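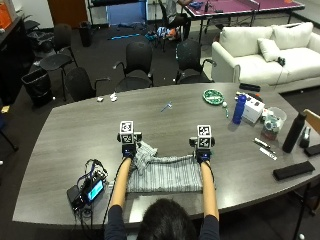
Striped cloth, folded, on the gray table.

December, 9:20 start. Shrinkage and crease notes, Somboon shirting.

Washed the second set of swatches overnight at the lower setting. Warp shrinkage is fine, weft still worse than the Stinov cloth we had in spring. Lot 2342 came out with a slight skew, lot 1770 did not. Same detergent, same load size, so I suspect the finishing and have written to Ekado to ask what they changed.

Manee wants the line-dry results kept apart from the tumble results. Agreed – I had them on one sheet and it was a mess. New sheet started.
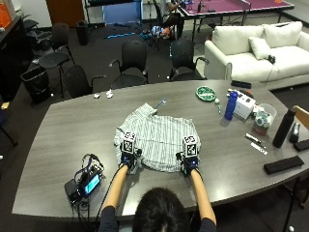 Striped button-up on the table, wrinkled.

Crease recovery: hung 20 swatches in the back room and graded them against the card after lunch. Sorcha graded blind, I graded second. We differ by half a grade on the heavier twill and agree on the rest. Humidity logger had a flat battery, so these need repeating before they go in the report.

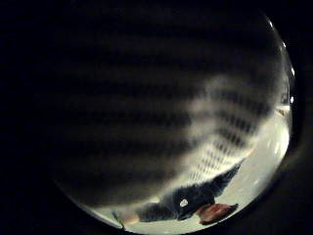 Close-up, dark banding, out of focus.

To do: cut new swatches from 1197, mark the warp direction in thread this time – the pen washed out. Battery for the logger. Ask Manee if the Grundunura samples have shipped.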